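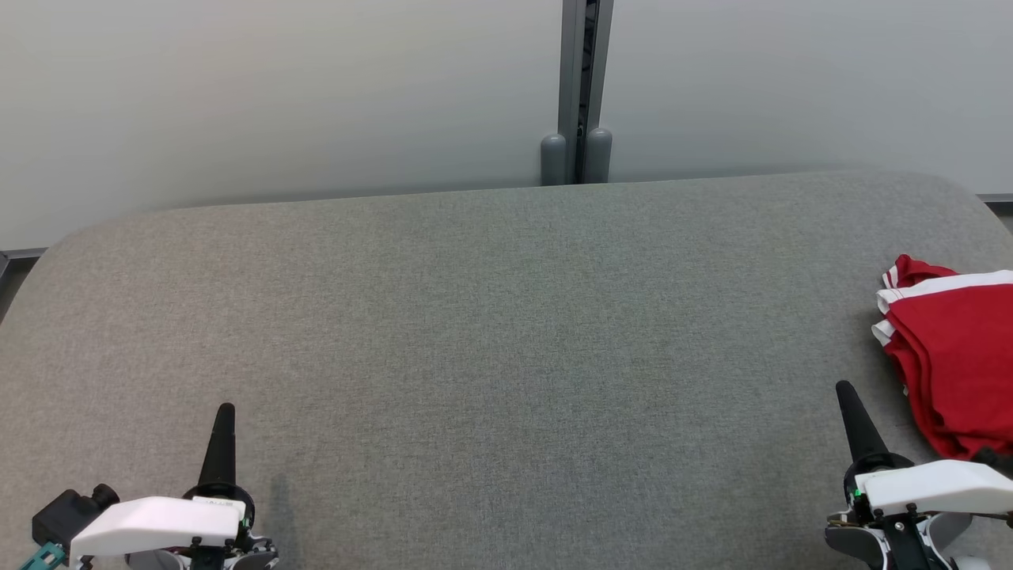
Rohani Ismail is eating toast. She's been up since four, she says, and we've got maybe half an hour before the car comes, so is it okay if she eats. It's okay.

She's back in town for the second season of Brillodden, the convict-era soap that was meant to be a six-week filler and then wasn't. Ismail plays Mrs Trinder, the innkeeper's widow, who by the end of season one had buried two husbands and set fire to a boat. People yell about the boat at her in Woolies.

"Every time. Every single time. I'm holding a capsicum and someone's going, why'd you burn the boat, Mrs T. I don't know! Ask the writers. I found out the night before."

First things first, the rumour. No, she is not leaving. The story went round in August after she missed a cast night and someone put up a photo of her at the airport with a big suitcase, and by dinnertime she'd quit, been sacked, and moved to Perth.

"I was visiting Mum. She lives in Perth. That part they got right, I'll give them that."

Was she cross about it? A bit. Mostly for her mum, who took 47 calls in one arvo and answered all of them. "She doesn't screen. She had a lovely chat with some fella from a podcast. Told him about my braces."

She's signed for the full run, she says, and a bit over.

The accent, then. Brillodden opens in 1769, which as plenty of viewers have pointed out is before there was any colony to set it in, and the show gets round this by starting in Cornwall and taking its sweet time getting on the ship. Ismail did three months with a dialect coach and still got letters.

"Lovely letters, some of them. One man sent me a tape. An actual cassette. Of himself reading the shipping news. I don't own anything that plays it, I had to go and borrow one from my neighbour's garage." And? "He was right. I was saying 'harbour' all wrong. We fixed it for episode nine."

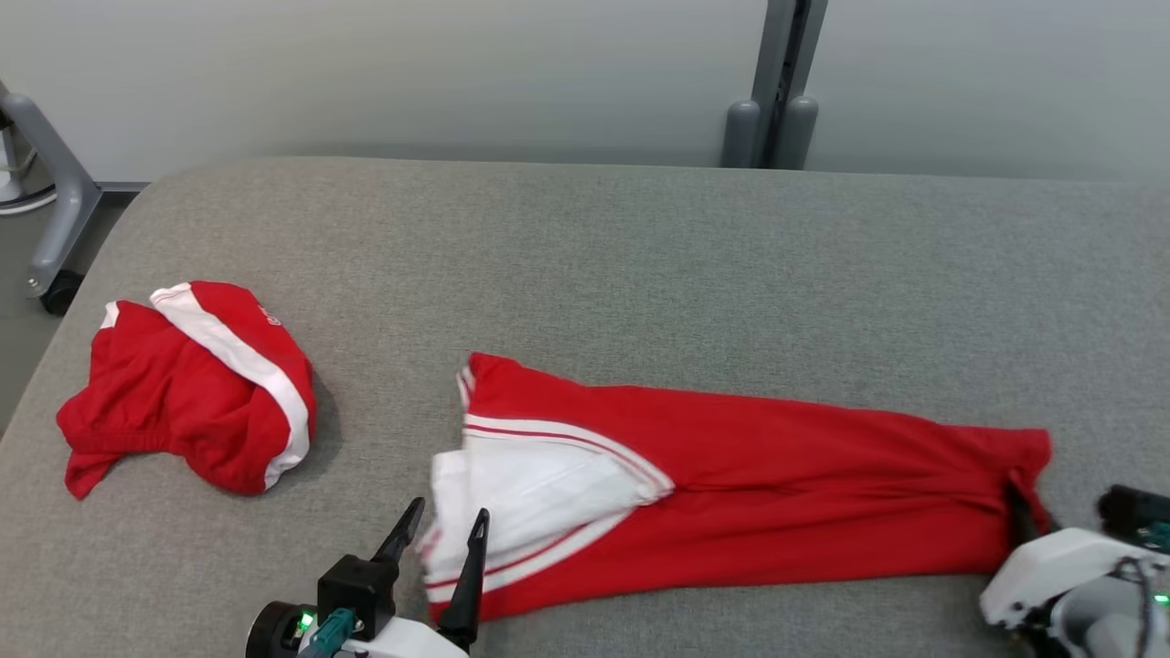

A splash of red and white, with the pants stretched out on the right.

She gets up, finds the jam, sits down again. Talks with the knife.

What she really wants to talk about is the play. It's called Kusora, a two-hander, and she wrote it, though she goes a bit quiet on the word wrote. It goes up at the Bassi, upstairs, 200 seats if you count the ones behind the pole. She started it on the back of her Brillodden call sheets, between set-ups, in a corset.

"You can't slouch in those things so you may as well work. My handwriting's terrible in it. I think I wasn't getting enough air."

It's about two sisters clearing out a shop. She doesn't want to say much more than that. Is it about her own sister? "She's going to read this, so no." Pause. "She's coming opening night. She's bringing her whole netball team. I've asked her to sit them somewhere I can't see."

Nervous? Very. She hasn't done theatre in years and the last time, a regional tour, she lost her voice and mimed most of a matinee while the stage manager read her lines from the wings. Nobody asked for their money back. One bloke asked for an autograph, from the stage manager.

Does the telly fame help sell tickets? She supposes so. Doesn't love the question. "They'll come for Mrs Trinder and get me in a cardigan. Sorry in advance." The first release of roughly 1000 tickets went in a morning, which she found out from the bus driver.

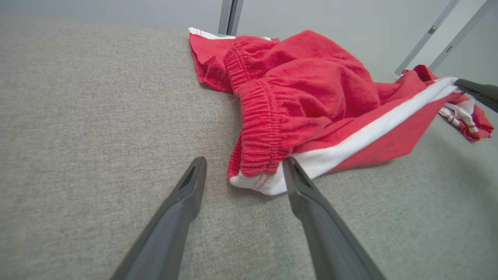

Red pants with white side stripes, on light grey fabric.

We do the quick ones becuase the car's been seen turning in. Favourite colour? "Green. I look awful in it." Best co-star? "The goat from episode four. Professional. Hit every mark." Worst? She laughs and points at the recorder, and that's all I'm getting.

On the haircut, and the magazines that called it a cry for help: "It was hot. I got a haircut." On whether she reads what's written about her: she used to, she'd read it all in the bath, the comments too, and then one day she dropped the phone in and took it as advice.

And season two, what can she say. Not a lot, there's a bit of paper with her signature on it. There's a wedding. She's at it, she won't say in which capacity. There's a new magistrate with what she calls "a very upsetting moustache". No boats, that she knows of, but she's only been given the scripts up to the halfway mark and has stopped trusting anything.

"I've told them I'd like to get through a season without going to a funeral. They said they'd look into it."

The horn goes. She wraps the second bit of toast in a paper towel, looks for her keys, they're in her hand, and she's half way down the hall still talking about the goat.

Brillodden returns next month. Kusora is upstairs at the Bassi straight after, check with the box office for returns.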